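Notes > Software > Planner

Spent most of the week on the planner again. The bug Stepan Hladun reported back in August is finally closed: when both arms got a goal in the same tick, the second one was checked against the old pose of the first. I now lock the state, plan the left arm, write its path in, then plan the right. It costs 15 ms per cycle and I can live with that.
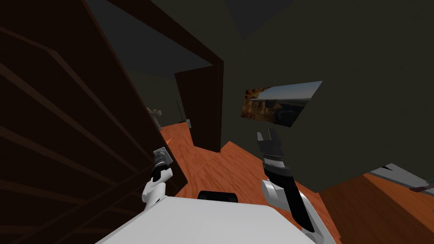 Doorways are the next job. The base planner treats a door leaf as part of the wall, so any door that isn't fully open gets an inflated blob around it and the route fails. The one past the bookshelf is partly open and the floor runs straight through into the next room, which makes it a good test. I want the leaf as its own object with a hinge angle. I also need to decide what to do with the arms, as both are held up in front of the body and the footprint check ignores them.

I ran 200 starts in the Fonau build overnight and 118 got a route. Uliana Melnychuk wants 1000 before we merge. I'll queue those once the hinge code compiles.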